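Search this manual
Enter keyword or part number

Print this page | E-mail this page

Prindus Round Food Storage Containers
Section 5: Opening, Closing and Venting the Lid

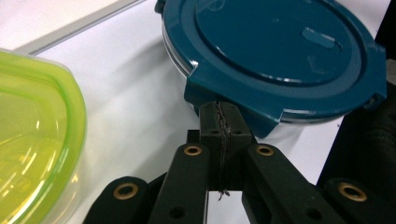 This section covers the clip lid used on all round containers in the Prindus series. Read it before first use and keep it with the care sheet supplied in the carton. The lid and the body are sold as a matched pair, and a lid from the square series will not seal on a round body even where the two appear to be the same width. The teal-blue lid has a raised central disc with a recessed ring around it, a broad outer rim, a clip tab at the front, and a small raised oblong vent tab on the top surface. The steps below refer to these parts by those names. Light scuffs on the top surface of the lid come with normal use and do not affect the seal.

5.1 Before first use

1. Remove all labels and the paper insert.
2. Open the lid as described in 5.2.
3. Wash the lid and body in warm water with a mild dish detergent.
4. Rinse both parts. Run water through the vent opening with the vent tab raised.
5. Dry with a soft cloth, or stand the parts on a rack until no water remains in the gasket channel on the underside of the lid.

NOTE: A slight odor may be present in a new gasket. Leave the container open overnight. If the odor remains, wash again and repeat.

5.2 Opening the lid

1. Set the container on a flat, stable surface with the front clip tab facing you.
2. If the container has been refrigerated, raise the vent tab first and wait for the pressure to equalize.
3. Hold the body steady with one hand placed low on the side wall.
4. Place a fingertip under the lower edge of the front clip tab and pull outward, then up, until the tab releases.
5. Release any remaining clip tabs in the same way.
6. Lift the lid from the front. Do not twist it.

CAUTION: Do not pry the clip tab with a knife, spoon handle or other tool. The hinge line at the base of the tab can crack, and a cracked tab is not covered under Section 9.

NOTE: If the lid does not lift after all tabs are released, check that the vent tab is fully raised. A vent tab that is only partly open can look open from above.

5.3 Closing the lid

1. Wipe the top edge of the body. Crumbs, oil and dried sauce are the usual cause of a poor seal.
2. Check that the gasket lies flat in its channel all the way around.
3. Press the vent tab closed.
4. Lower the lid squarely onto the body.
5. Press down on the raised central disc with an open palm.
6. Fold each clip tab down and press inward until it snaps under the lip of the body.
7. Run a finger around the outer rim. The gap between rim and body should be even.

To check the seal, fill the container halfway with cold water, close it, and tilt it over a sink. If water escapes, open the lid, reseat the gasket and try again. Replace the gasket if the leak continues.

NOTE: Do not fill past the molded line inside the body. On the 800 ml size, the usable volume below the line is slightly less than the stated capacity. The same applies to the 500 ml size.

5.4 Using the vent tab

The vent tab has two positions, open and closed. There is no intermediate setting.

Refrigerator: closed.
Freezer: closed, with space left above the food for expansion.
Microwave: open. See the caution below.
Dry storage (rice, oats, flour): closed.

1. To open, lift the free end of the vent tab with a fingertip until it stands clear of the lid surface.
2. To close, press along the full length of the tab until it sits firmly in its seat.

CAUTION: Never heat the container with the vent tab closed or the clip tabs locked. Rest the lid loosely on the body, with the vent tab open and all clip tabs released. Steam leaving the vent can burn. Keep hands and face away from the opening when lifting the lid after heating.

CAUTION: Do not use the lid in a conventional oven, in a toaster oven, under a broiler or on a cooktop.

5.5 Removing and refitting the gasket

Remove the gasket for washing after storing oily food, tomato sauce or anything with a strong smell. For other foods, clean it every 18 uses.

1. Turn the lid upside down on a folded towel.
2. Push the gasket sideways with a thumb until a small loop rises from the channel.
3. Pull the loop gently and work around the lid until the gasket is free.
4. Wash the gasket and the channel. A soft toothbrush is suitable for the channel. Do not use steel wool.
5. Dry both parts completely.
6. Lay the gasket over the channel with the ribbed side facing you.
7. Press it into place at four opposite points, then press the lengths between them. Do not stretch it.

NOTE: A gasket that has been stretched will form a bulge near the end of step 7. Remove it, let it rest for an hour and refit it. If the bulge returns, order a replacement.

5.6 Troubleshooting

Clip tab will not snap shut: The gasket is raised or the lid is off center. Open all tabs, reseat the gasket and begin again at 5.3, step 1.

Clip tab springs open in the freezer: The container is overfilled. Thaw in the refrigerator and remove some of the contents.

Lid is drawn inward after cooling: Food was closed in while hot. Raise the vent tab, wait, then open the lid.

White film on the lid: Mineral deposit from hard water. Wipe with diluted white vinegar and rinse.

Lid rocks on the body: The lid may have warped in the lower rack of a dishwasher. Use the upper rack only. A warped lid cannot be restored and must be replaced.

5.7 Replacement parts

Gaskets and lids are available separately through Lacson Parts Supply. State the container shape and the capacity molded into the base when ordering. Bodies are not sold without lids.

Section text: Teodoro Dimaculangan
Revised 2020-04-11

Print this page | E-mail this page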